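The bracelets get a box

2022-04-24

I own more beaded bracelets than I have wrists, a situation that developed slowly and then all at once in August, when a shop called Gradden closed its Nadar branch and sold the whole counter off by the handful. I have a weak character and large hands.

For years they lived in the bathroom drawer with the hair ties and a tube of something that expired. Getting one out meant getting four out. So last weekend I sat on the floor with a white cardboard box, the folding kind with blue along the top edges, and decided everything would go in there while I worked out what I still liked.

The brown ones were always going to stay. I have a soft spot for the wood-grain beads with the dark swirls, especially the one with the green bead in it, which I wore through an entire job at Rindora and one very long wedding.
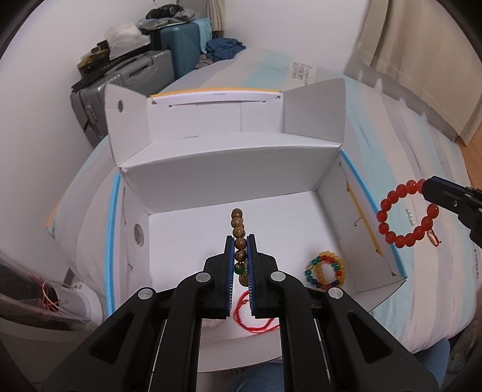 What stays, what goes

My rule was simple: if I couldn't remember wearing it in the last 156 days, out. I abandoned this rule within 8 minutes, having found that I don't remember what I wore yesterday.

The second rule was elastic. Pull gently, look at the cord between the beads, and if it's gone fuzzy, restring it or let it go. Fuzzy cord will pick its moment, and its moment is the grocery store. I'm still finding beads in that coat.

The restringing pile now has its own envelope, marked "soon." The last envelope marked "soon" contains a watch strap and a warranty card for a Skonivus lamp I gave away.

The drawer, meanwhile, looks wonderful. I've already put batteries in it.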